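退伍军人组织与地方社会
第二讲讲义:分会、会籍与名册

上一讲我们谈了战后返乡潮,以及返乡者为什么愿意重新聚到一起。这一讲往下走一层,看最基层的单位:分会。我一直觉得这是整门课里最好玩的部分!大历史书里常常只有一句“各地纷纷成立退伍军人团体”,可是真正翻开一个镇的分会档案,里面有会费收据、阵亡纪念日的游行次序、厨房采购单、谁和谁为了会馆屋顶吵了三个月。人就在这些纸里。

一、什么是分会

退伍军人组织大多分成几层:全国、州(或省)、区、分会。名称各家不同,有的叫“哨所”,有的叫“营”,有的直接沿用旧部队的番号。本课为了方便,一律称分会。

分会有三样东西值得先弄清楚:
章程。规定谁可以入会、怎样选会长、会费怎样收。
会籍名册。写明姓名、军种、服役时期、入会年月。
会址。有的分会有自己的房子,有的借教堂地下室,有的在饭馆后厅开了几十年的会。

请特别留意会址。一个分会一旦有了房子,性质就会慢慢变化:要付水电,要修锅炉,于是要办鱼宴、宾果之夜、婚宴出租,于是要和镇上的每一个人打交道。许多分会的会议记录,头几年在谈抚恤金,后面就整页整页地谈停车场。别嫌它琐碎,这正是一个团体扎进地方生活的痕迹。

二、分会的名字从哪里来

常见的命名方式有这么几种:以本地阵亡者命名,以战役命名,以地名命名,以捐地的人家命名。以阵亡者命名的最多,而且往往是本镇在那场战争中第一个牺牲的人。两个姓氏并列的名称,通常说明后来又打了一场仗,会员投票把新的名字加了上去。

本课反复用到的案例是弗伦达代尔(Flendutdale)分会。镇子不大,靠河,曾有一家锯木厂。分会最初只叫“弗伦达代尔分会”,后来会员提议加上“洪”(Hong)这个姓,纪念一位从本镇入伍的卫生兵。提案在会议记录里只有短短两行,但是附在后面的来信非常精彩,赞成的、反对的、建议折中的都有。有一封信认为改名会让老会员找不到通讯录,另一封信隔了一页就反驳他,说通讯录本来就没人更新。读这样的材料,我每次都忍不住笑出来,然后又觉得很感动。

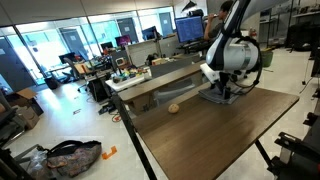
读改名档案时,有几个问题可以带着走:谁提的案?提案人和被纪念者有没有亲属或同袍关系?表决是记名还是举手?女性眷属组织有没有发言的机会?最后一点常被忽略。不少分会的正式会议不许眷属列席,但是来信可以写,茶会上也可以说,意见会从别的门走进来。

三、职务与传承

分会的职务名称大同小异:会长、第一副会长、第二副会长、副官、财务官、随军牧师、旗手、军械官、史料员。初学者容易把“副官”当成副手,其实副官管的是文书,会籍申请、往来信件、会议通知都经过他的手。我们今天能看到什么,很大程度上取决于当年的副官勤快不勤快。

弗伦达代尔分会的裴俊英(Joon-young Bae)先生先当旗手,再当副官,一当就是许多年。他的字小而密,页边常有补注,谁请假、谁带来了馅饼、谁的儿子考上了学校,都写。按规矩这些不该进会议记录,可是我们做研究的人真要感谢他!后来接任的黄景泰(Kyung-tae Hwang)先生风格完全不同,记录干净利落,只有动议、附议、表决结果。把两人的记录放在一起读,你会以为是两个分会。

这里有一个方法上的提醒。记录变短了,不等于分会变冷清了。要判断分会是否活跃,得找旁证:地方报纸的社区栏、餐饮采购单、游行许可、学校的征文比赛名单。黄先生任内的会议记录薄得可怜,同一时期的采购单却厚得惊人,光是三月(春季募款的月份)的鸡蛋和面粉就能写半篇论文。

四、家族与会籍

退伍军人组织里常有父子、兄弟、叔侄同在一个分会的情形,后来也有母女和父女。这类关系在名册上不一定看得出来,因为名册通常只列姓名与服役时期。要还原家族网络,建议按下面的顺序做:

先抄名册,按姓氏排序。
再查地方报纸的讣闻,讣闻会列出在世亲属。
然后对照墓园登记,看合葬与毗邻的墓位。
最后回到会议记录,看介绍人一栏。新会员由谁介绍,往往比姓氏更能说明问题。

弗伦达代尔名册里有一个很漂亮的例子:姓德龙代蒂(Drondetti)的一家,三代人里都有会员,可是第二代的那位是由一位毫无血缘的邻居介绍入会的。为什么不是父亲介绍?会议记录没有写。讣闻里也没有写。课堂讨论时大家可以放开猜,但写进作业的时候要分清哪些是证据,哪些是推测。

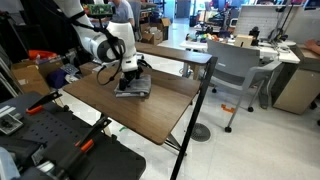
五、衰退与合并

会员老去,分会变少,这是许多地方都在经历的事。合并的时候,档案的命运各不相同:有的随旗帜一起移交给接收的分会,有的进了镇图书馆,有的留在最后一任会长家的车库里。旗帜一般处理得很郑重,有仪式,有签字;纸张就看运气了。

弗伦达代尔分会后来与邻近的普卢罗(Pluro)分会合并。合并协议里有一条我特别喜欢:双方的历任会长照片都要挂出来,位置由抽签决定。为此墙面不够,又专门开了一次会。读到这里请停下来想一想,一个制度上的“合并”,落到墙上是怎么回事?谁的照片靠近门口,谁的照片在咖啡机旁边,会员们在乎得很。

合并之后会籍号怎么办,也是个很实际的问题。弗伦达代尔的旧号照用,普卢罗的会员重新编号。于是名册中会出现同一个人有两个号码的情况。举例来说,2413号在旧册与新册里对应的是同一位会员,但入会年月写法不同,旧册写的是本人首次入会,新册写的是合并生效的月份。抄录时两种都要保留,不要自作主张统一。

六、怎样读一份会议记录

建议各位读三遍。第一遍不做笔记,只管读,找到声音。第二遍抄动议:谁提出、谁附议、结果如何。第三遍看空白处:涂改、夹页、铅笔字、换了墨水的地方。第三遍最慢,也最有收获。

常用缩写对照如下,抄录时请一律展开:
“前会”指前任会长。
“阵纪”指阵亡将士纪念日。
“眷”指眷属辅助会。
“病访”指病中会员探访。
“善委”指善行与救助委员会,不是财务委员会,去年有同学弄混了。

病访一项请多花点时间。哪位会员住院,谁去看望,带了什么,有没有帮忙修门廊或者接送孩子,全在里面。谈退伍军人福利,大家习惯从国会和法案讲起,而病访记录让我们看到法案之外的另一层照应,时间更早,手续更少,覆盖也更不均匀。谁没有被探访到,同样值得问。

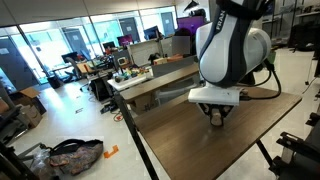 图3 木纹桌面上方的白色与深灰色机械臂

七、课堂练习

两人一组,领取弗伦达代尔分会会议记录的复印件一份,完成下列工作:
选一次例会,列出全部动议,并注明通过、否决或搁置。
找出一个在正式记录里只出现一次的人名,试着从报纸社区栏或讣闻里查出此人的来历。查不到也没有关系,把查过的地方写清楚就算完成。
用120字以内写一段说明,告诉没有读过这份材料的人,那天晚上会上气氛如何。请引用原文至少一处。

抄录时保留原有的拼写与标点。姓名请写全名,第一次出现时附上原文。裴先生的页边补注另起一行,前面加“注”字。

八、阅读与准备

必读:讲义附录中的弗伦达代尔分会章程(旧版与合并后的版本都要看),重点比较入会资格一条。旧版把服役时期写得很死,新版放宽了,放宽的措辞值得逐字推敲。

选读:改名一案的全部来信。篇幅不短,但是一旦开始读就放不下!其中写给“亲爱的副官兼老钓友”的那一封,请务必看到最后一页的附言。

下一讲谈眷属辅助会,以及她们自己保存的那一套账本。请带上本讲抄好的名册,我们会拿两边的姓名逐一对照。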